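Teaching the cable task in the simulator: by hand or by remote?

gbarreto
Hello all! I've recorded 24 goes at threading the blue cable along the five pegs, steering the arm with the remote, and my wrist is worn out. Would guiding it by hand be kinder?

Birger_S
By hand, every time — you feel the cable pull.

pc_fang
Not in a simulator you don't, Birger! Stay with the remote, Graça, but slow right down near the pegs.

gbarreto
Fair point, both. I've been starting with the cable end held low over the mat

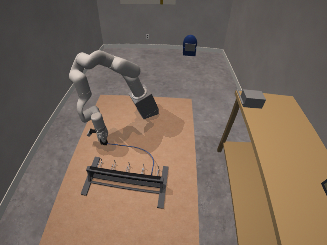
and then lifting towards the rack, which feels natural but wobbles a bit.

Birger_S
Lift sooner, then. I still say by hand.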